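Marble in a kitchen that gets used, year 10 report (long!)

butterfirst
Dec 10, 2017

I promised in the old quartz thread that I'd come back when our marble hit 10 years, and it did, so here goes. When we were picking counters I read every page of this board and got scared half to death. Lemon juice! Red wine! Tomatoes! I very nearly went with Skekia quartz in the plainest white they had. I had the sample leaning on the windowsill for most of June and I wanted to love it and I just didn't.

So we drove out to the Flolia yard and walked up and down the rows until I found a slab with hardly any veining. It was a remnant from a bigger job and they let me have it for 290 plus cutting, and I think I hugged the man at the desk. It's honed, with a plain eased edge and a splash about a hand high behind it.

After all that time it's etched everywhere. If you crouch down and look toward the window you'll see rings, drips, a ghost of the cookie sheet I slid vinegar potatoes off of, and one mark shaped a lot like Florida. Standing up straight and making dinner, I see a soft white counter that looks like it belongs in the house. I love it more now than the week it went in.

What I do for it is very little. Dish soap and warm water at night. Undine sealer twice a year, wiped on thin and buffed off before it dries. (Buff it off! The first time I walked away to answer the phone and it took me the whole evening to get the haze up.) I use a board for citrus. That's the whole routine.

Pastry is the other reason I'd do it again. Pie dough, biscuits, caramels, all of it straight on the stone. It stays cool in summer when the rest of the kitchen is miserable, and a bench scraper cleans it up in a minute.

Ask me anything, I could talk about this all day and my family would be grateful if I did it here.

graniteforever
Glad you're happy, but I have to be the grump again. "Etched everywhere" would make me crazy. We put dark granite in and I have never once thought about a lemon. I don't want a counter I have to have feelings about. For people reading this with small kids, please get a piece of honed marble, pour salad dressing on it, leave it overnight, and look at it in morning light before you sign anything.

butterfirst
I agree with the salad dressing test, 100 percent! I did it with three scraps from Flolia and that's how I knew I could live with it. If your stomach drops when you see the mark, get the granite. Mine didn't.

pantryfox
Following along because we're choosing right now. White stone is winning at our house, but my husband is worried it will look cold with white cabinets. My own worry is all the stuff that lives on the counter. Bottles, the toaster, mail. Is white going to make every single thing look like clutter?

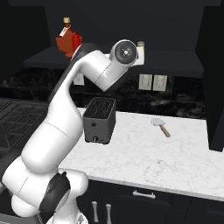
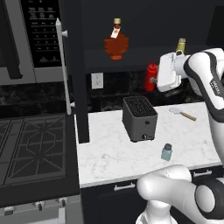

Kitchens > Counters & Small Appliances

pantryfox
The black two-slot toaster is the kind of thing I mean. I like it, it's a good solid shape, and against a light kitchen it's about the first thing my eye goes to. Same with a red squeeze bottle on white marble. I can't decide if that's cheerful or if it would bug me by the second week. We have exactly one stretch of counter with an outlet, so whatever we own has to stand there.

butterfirst
Cheerful! I vote cheerful. White stone with nothing on it looks like a bank to me. I keep the salt, the oil, a crock of spoons and the toaster out, and things with some color look wonderful against it. One tip that took me years to learn is to put anything oily or saucy on a little tray or saucer. Ketchup, mustard, hot sauce, oil. The bottle gets a dribble down the side, the dribble becomes a ring, and if it's something acidic the ring becomes an etch. Seal all you want, sealer doesn't stop that. It only buys you time on stains.

shimandlevel
I install counters for a living and that last part should be stuck to the top of this board. Stains and etches are two separate problems. A stain is something soaking in, and sealer helps. An etch is acid eating the surface, and no wipe-on sealer I've used has stopped it. I get calls every month from folks who sealed on Saturday and cut limes on Sunday and want to know what I did wrong.

Other things from the installing side:

Honed hides etches far better than polished. If you're set on polished, put it on the island nobody cooks at.

Ask where the seams will go before the template, and get it drawn. Never over the dishwasher if there's any way around it.

Crumbs won't hurt stone, but toasters get dragged. Check the feet. If they're hard plastic with grit stuck in them they'll leave fine scratches, and I see those right under the outlet in nearly every kitchen I go back to. Stick-on felt costs next to nothing.

toastandtea
Felt feet on a toaster, I love this place. I did exactly that for my mixer and now it glides out with one finger.

graniteforever
You people are putting felt slippers on your appliances and telling me marble is no trouble.

butterfirst
Ha! Okay, that's fair. I'd put slippers on them if I had granite too though.

latticetop
Can I stick up for the middle ground? We did marble on one run only, for baking, and butcher block for the rest. It was a lot cheaper because the marble piece was small, and everybody who comes over walks straight to it and puts their hand on it. The wood takes the chopping and the hot-sauce bottles. I oil it when it looks thirsty. The two together feel warm, which might answer the husband question, pantryfox.

pantryfox
Oh, that's a thought. Did you have any trouble where the two meet? I picture a crack full of flour forever.

latticetop
A little. Ours has a thin metal strip and I run a toothpick down it when I'm on a long phone call. If I did it over I'd let the stove separate them so there's no joint at all.

shimandlevel
Stove between them is the right way to do it. Wood moves with the seasons and stone doesn't, so a caulked joint is going to open up on you.

oldfarmhousesink
I'll disagree with the sealer schedule. Twice a year is more than you need on a dense slab. I put a spoonful of water down, wait 10 minutes and wipe. If there's a dark spot, I seal. If not, I go do something more fun. We're in a rental duplex in Wattimena with marble that was there long before us, and it has gone dark exactly once, next to the sink.

butterfirst
You may well be right, I do it on a schedule because otherwise I'd forget it for four years. And I kind of enjoy it? I empty the whole counter, everything onto the dining table, and find things I'd been missing. Last time it was the good peeler.

pantryfox
What about re-honing? Somebody local quoted us 500 to come in and take the whole surface down if it ever got too marked up. Is that a real price or a come-on?

shimandlevel
Depends on square feet and how deep the damage is, but that's believable for a normal L-shaped kitchen. Ask if it includes covering the cabinets and the floor. It's a wet, messy job if they do it right. And make them do a test patch somewhere out of the way, so you can see if the finish matches what you had.

graniteforever
So add that to the price of the slab when you compare. That's all I ask. People look at the remnant tag and stop doing math.

butterfirst
I've never had it done and don't plan to, but yes, put it in the budget. I do rub out the odd spot with a very fine pad and a lot of water. Small circles, go slow, and blend way out past the mark or you'll have a shiny moon where the etch was. Practice on your sink cutout! Ask the shop to save it for you. Ours is now my cheese board, and I rolled out croissants on it the whole time the kitchen was torn up.

toastandtea
I never thought to ask for the cutout and now I'm mad about it.

pantryfox
Update, and thank you all so much. We did the dressing test with lime juice and coffee on two pieces. My husband looked at the lime mark and shrugged, and I looked at it and thought it was sort of pretty. We're going with honed on the whole run, the toaster is staying out, and I've already bought a saucer for the ketchup. Will ask about the seam tomorrow.

shimandlevel
Get it drawn!

Comments (19) | Shares (3)

Related discussions
Honed or leathered, can you feel the difference?
Skekia quartz near a gas range
Undine sealer left a haze, help
Remnant finds, post yours
Outlet placement on a short counter run
Butcher block next to the sink, yes or no
Vinegar potatoes (recipe moved to Cooking board)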